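Student team logs 2,383 grasps in egg-handling project
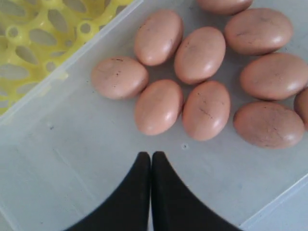
Gripper fingers just short of a group of eggs in the plastic container. Part of the yellow tray is at upper left.

A student team at Brzozowska Technical College has finished the data phase of its egg-transfer project, with 2,383 grasp attempts logged between the start of the term and the end of February. The task is to move eggs one at a time from a plastic container to a tray without cracking the shell.

The project is part of the second-year course in applied manipulation, taught by Ourania Konstantinidis. Eight students are enrolled. Each one wrote a separate grasp planner, and all planners run on the same arm with the same two-finger gripper and wrist camera.

Eggs were chosen for the spread in size and surface. Shell gloss was the main source of error in the early runs. Highlights were read as edges, and the planner placed the grasp point too far toward the lit side of the egg. The students changed the segmentation step to ignore saturated pixels, then repeated the first 200 attempts under the same lighting.

Eggs touching each other remain the harder case. The fingers need a gap on both sides, and in a close group the planner must first select an egg with enough clearance. Two of the planners push a neighboring egg aside before closing. The others skip to the next candidate and return later.

Closing force is limited in software. Konstantinidis set the limit after bench tests in which single eggs were squeezed between flat pads. "The limit is the same for all groups," she said. "What they can change is where the fingers go and how fast they get there."

Attempts are scored as placed, dropped, cracked or abandoned. An egg with a visible mark on the shell is checked by hand before a run so that old marks are not scored as damage.

The planners will be compared in a final session of 50 transfers each, using a layout the students have not worked with before. Source code and logs will be posted on the course page after grading. The lab is open to other students during the session, but space at the bench is limited.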